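Über uns: Die Grerura Greiftechnik und unser offener Dienstag

Grerura ist ein Betrieb für Greiftechnik und Handhabungsversuche. Wir entwickeln Greifer, die von Hand geführt werden, und die Software, mit der sich aus diesen Handbewegungen Roboterprogramme machen lassen.
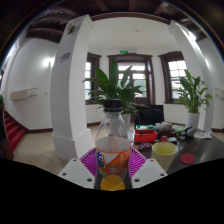
Angefangen haben wir mit Sondervorrichtungen für Verpackungsbetriebe. Damals ging es fast immer um ein einziges Teil, das in großer Stückzahl von einem Band auf das andere musste. Heute kommen die Anfragen aus Werkstätten, Küchen, Lagern und Laboren, und die Teile wechseln mehrmals am Tag. Dafür eignet sich eine fest programmierte Anlage schlecht. Wir arbeiten deshalb mit Vorführungen durch Menschen: Jemand nimmt den Greifer in die Hand, greift den Gegenstand, stellt ihn ab und wiederholt das so oft, bis genügend brauchbare Aufnahmen vorliegen.

Was wir machen

Unsere Arbeit verteilt sich auf drei Bereiche. Im Bereich Mulleo entstehen die Handgreifer selbst. Mulleo ist der Name unserer ersten Baureihe und ist als Abteilungsname hängen geblieben. Zwei gegenläufige Finger, wechselbare Platten, eine Kamera mit weitem Blickwinkel. Die Platten sind geschraubt und lassen sich in wenigen Minuten tauschen, was bei Versuchen mit unterschiedlichen Oberflächen viel Zeit spart.

Im Bereich Boroner werden die Aufnahmen gesichtet, geschnitten und beschriftet. Das ist der Teil, den Besucher am meisten unterschätzen. Eine Aufnahme, in der die Hand zögert oder der Gegenstand nachrutscht, muss erkannt und gesondert abgelegt werden. Wir werfen solche Aufnahmen nicht weg. Für manche Kunden sind gerade die misslungenen Griffe von Interesse, weil sich daran zeigen lässt, wo eine Fingerplatte zu glatt oder ein Griffpunkt zu hoch gewählt ist.

Der dritte Bereich heißt Tyagi und betreut die Übertragung auf fest montierte Roboterarme beim Kunden. Hier wird geprüft, ob das, was von Hand geklappt hat, auch mit dem Arm funktioniert. Oft sind dafür Anpassungen nötig -- der Arm kommt nicht überall hin, wo eine Hand hinkommt, und er hat es mit einem anderen Licht zu tun.

Die Leitung der Versuche liegt bei Eetu Halonen. Er ist gelernter Feinmechaniker, hat später Automatisierungstechnik studiert und ist seit der Gründung im Betrieb. Wer einen Versuch bei uns anfragt, bekommt in der Regel zuerst von ihm eine Antwort.

Der offene Dienstag

Einmal im Monat öffnen wir am Dienstag für Besucher. Entstanden ist das aus einem Tag der offenen Tür im August, zu dem 70 Anmeldungen eingegangen waren. Das waren für einen einzigen Nachmittag zu viele, und wir haben die Hälfte der Gäste auf spätere Termine verteilt. Daraus ist eine feste Einrichtung geworden.

Wir führen unsere Greifer an Alltagsgegenständen vor. Eine durchsichtige Getränkeflasche mit Schraubverschluss gehört zu den Dingen, die zwischen die beiden Finger kommen, und sie ist für den Anfang lehrreicher als ein Metallwürfel aus dem Prüflabor. Sie gibt unter Druck nach, das Etikett hat eine andere Reibung als der blanke Kunststoff, und durchsichtiges Material ist für eine Kamera schwierig. Wer einmal versucht hat, eine fast leere Flasche so zu fassen, dass sie aufrecht bleibt und sich nicht eindrückt, versteht unsere Arbeit schneller als durch einen Vortrag.

Auch der Hintergrund ist Teil der Vorführung. Zimmerpflanzen, Fensterlicht, weiße Pfeiler und ein voller dunkler Tisch mit glänzender Oberfläche machen es der Bildauswertung schwerer als eine graue Versuchskabine. Bei unseren Kunden sieht es selten aufgeräumt aus, und eine Auswertung, die nur vor neutraler Wand arbeitet, nützt dort wenig. Wir achten deshalb darauf, dass in den Aufnahmen verschiedene Räume und verschiedene Lichtverhältnisse vorkommen.

Der Ablauf ist jedes Mal ähnlich. Um 14 Uhr gibt es eine kurze Einführung, meist im Stehen. Danach zeigt ein Mitarbeiter einige Griffe und erklärt, worauf er dabei achtet: Anfahrt, Schließen, Anheben, Absetzen. Anschließend können die Besucher den Greifer selbst in die Hand nehmen. Das dauert erfahrungsgemäß länger als geplant. Die meisten schließen die Finger zunächst zu früh und drücken den Gegenstand zur Seite. Nach einigen Versuchen wird es ruhiger.

Zum Schluss sehen wir uns am Bildschirm an, was aufgenommen wurde. Dabei kommen in der Regel die besten Fragen. Häufig wird gefragt, warum wir die Bewegung nicht einfach am Rechner vorgeben. Das geht bei einem bekannten Teil an einer bekannten Stelle durchaus, und wir raten Kunden auch dazu, wenn ihr Fall so liegt. Bei wechselnden Gegenständen ist der Aufwand höher als der Nutzen.

Mit dem Einverständnis der Besucher behalten wir ihre Aufnahmen. Auf diese Weise sind bisher 1153 verwertbare Griffe zusammengekommen, dazu eine größere Zahl, die wir nur intern verwenden. Namen werden nicht gespeichert. Wer seine Aufnahmen lieber löschen lassen möchte, sagt am selben Tag Bescheid oder schreibt uns später.

Für wen der Besuch gedacht ist

Es kommen Betriebe, die eine Anschaffung prüfen, Berufsschulklassen, Studierende und Leute aus der Nachbarschaft. Vorkenntnisse sind nicht nötig. Für Schulklassen bieten wir eine längere Fassung an, bei der in kleinen Gruppen gearbeitet wird und die Fingerplatten selbst gewechselt werden. Lehrkräfte bekommen vorab ein Blatt mit den Grundbegriffen und zwei Aufgaben zur Reibung, die sich im Unterricht vorbereiten lassen.

Betriebe können eigene Gegenstände mitbringen. Bewährt hat sich, gleich mehrere Exemplare einzupacken und auch ein beschädigtes dazuzulegen. Nicht geeignet sind scharfkantige Teile, offene Flüssigkeiten und alles, was schwerer ist als etwa 2 Kilogramm. Unsere Handgreifer sind für leichte Stücke gebaut, und bei größerer Last wird das Handgelenk schnell müde. Für schwerere Teile vereinbaren wir einen gesonderten Termin mit dem Bereich Tyagi.

Nach dem Besuch schicken wir auf Wunsch eine kurze schriftliche Einschätzung. Darin steht, ob sich der mitgebrachte Gegenstand mit unseren vorhandenen Platten greifen lässt, welche Schwierigkeiten wir gesehen haben und ob ein bezahlter Versuch aus unserer Sicht sinnvoll wäre. Die Einschätzung ist kostenlos. Es kommt vor, dass wir abraten.

Wie wir arbeiten

Versuche werden bei uns protokolliert, auch die kleinen. Jedes Protokoll nennt die Fingerplatten, den Gegenstand, den Raum und die Person, die den Greifer geführt hat. Bei Besuchern steht an dieser Stelle nur das Wort Gast. Das Verfahren ist etwas umständlich, hat uns aber schon mehrfach geholfen, wenn ein Kunde Monate später wissen wollte, warum ein bestimmter Griff so und nicht anders ausgeführt wurde.

Wir bauen die Greifer in kleinen Serien und reparieren sie selbst. Ältere Geräte der Reihe Mulleo nehmen wir zur Überholung an, solange Ersatzteile vorhanden sind. Die Kameras kaufen wir zu, alles Mechanische entsteht in der eigenen Werkstatt. Zeichnungen der Fingerplatten geben wir an Schulen weiter, die sie selbst fertigen möchten -- eine kurze Nachricht genügt.

Anmeldung

Für den offenen Dienstag bitten wir um Anmeldung bis zum Freitag davor, mit Angabe der Personenzahl und einem Hinweis, ob eigene Gegenstände mitgebracht werden. Schulklassen melden sich bitte mindestens vier Wochen vorher. Telefonisch ist das Büro vormittags unter der Durchwahl 1894 zu erreichen. Fragen zu laufenden Versuchen beantwortet Eetu Halonen, Fragen zu Ersatzteilen die Werkstatt.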